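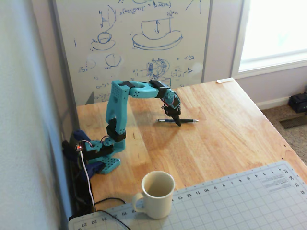 Zona de escritura: tablero de madera clara, útil de escritura oscuro con clip plateado, taza y esquina de la base de corte.

Mesa junto a la ventana, sala Drovik

Galería del puesto de trabajo número 2 de la sala Drovik. Recoge el estado de la mesa, la base de corte, la pizarra blanca y los objetos de uso diario en una mañana de sábado, con luz natural. Textos de Tala Tannous. Inventario revisado por Lalit Mishra en mayo.

Tablero

Madera de tono miel, con veta larga y paralela. La altura de trabajo es de 75 cm, medida desde el suelo hasta la cara superior. El acabado conserva brillo suficiente para devolver reflejos débiles de lo que se coloca encima. Hay pequeñas marcas oscuras y roces repartidos por la superficie. No se han lijado: afectan solo a la capa de acabado y un repaso local dejaría cercos más visibles que el defecto.

Mantenimiento previsto: paño de microfibra apenas humedecido y secado inmediato, siempre en el sentido de la veta. No se emplean alcohol ni limpiadores con amoniaco. La cera Pondudel que se usó en los puestos contiguos queda descartada en este, porque reduce la adherencia de la base de corte y el tablero ya tiene brillo de sobra. 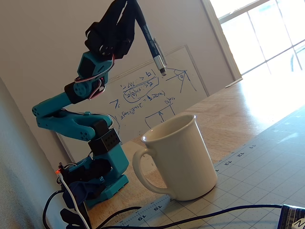
La pizarra se reserva para cálculos en curso y esquemas a mano alzada. El rotulador azul es el que mejor se lee desde el otro lado de la mesa a mediodía, cuando entra más luz por la ventana; el verde se retiró por falta de contraste. Quang Phan pide que no se borre nada que esté rodeado con un trazo, aunque sea en parte, hasta que haya pasado al cuaderno. Las letras griegas conviene escribirlas grandes: una theta pequeña se confunde con un cero al transcribir.

Para el borrado se utiliza borrador seco. El líquido limpiador se aplica una vez al mes, sobre el paño y no sobre la superficie. Los restos tenues que quedan entre una limpieza y otra se consideran normales.

Base de corte

Gris clara, de gran formato, con retícula blanca impresa y escalas numeradas en los bordes. Figura en el inventario con la referencia 2389 y sustituye a una anterior de la marca Drusulik, de menor tamaño, que se había combado por permanecer apoyada de canto en un armario.

Criterios de uso:

Las escalas del borde sirven para presentar piezas y comprobar escuadras. Para cortar a medida se utiliza regla metálica.
Las cuchillas se cambian al primer enganche. Una hoja gastada obliga a apretar y deja surcos que ya no cierran.
No se depositan recipientes calientes sobre la retícula. El calor deforma el material de manera permanente.
Se guarda en horizontal. Si hay que enrollar algo, que sea el papel.

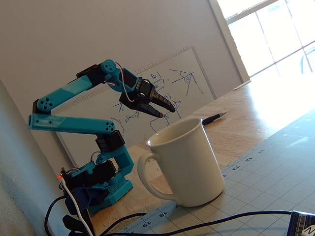
Sobre la colocación de la taza hay dos opiniones en la sala. Thắng Bùi prefiere tenerla en la madera, con posavasos, y dejar la retícula libre entera. Vesna Hodžić la aparta hacia el canto de la base, donde estorba menos al mover la regla. La norma escrita dice únicamente que no debe quedar en la trayectoria de corte ni a menos de un palmo del borde de la mesa. Una taza a caballo entre las dos superficies cumple la norma, aunque con líquido dentro el desnivel puede bastar para que se incline un poco.

Las tazas blancas lisas se compraron como modelo único para poder reponerlas sin buscar juego. La capacidad es de alrededor de 34 cl. El esmalte brillante se limpia bien, pero el interior claro delata enseguida el té y el café. Para el cerco del fondo se usa bicarbonato con una esponja blanda; el estropajo metálico raya el vidriado y la mancha siguiente agarra antes.

Luz

La ventana tiene marco blanco y da luz lateral fuerte. Con el sol bajo, los objetos altos proyectan sombra sobre el centro del tablero y la lectura de la retícula empeora en esa zona. El trabajo fino se hace en la parte de la base que quede iluminada, o bien se gira la pieza. Está pendiente probar un estor Lã de tejido claro; hay muestra en el cajón inferior, sin medidas definitivas.

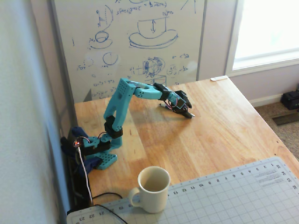 Taza blanca con el asa a la izquierda y un leve residuo beige en el interior, junto a las escalas de la base de corte.

Pendientes del puesto: reponer posavasos, pasar a limpio las notas de la pizarra y medir el hueco de la ventana. Las correcciones al inventario se envían a Lalit Mishra con el número de puesto en el asunto.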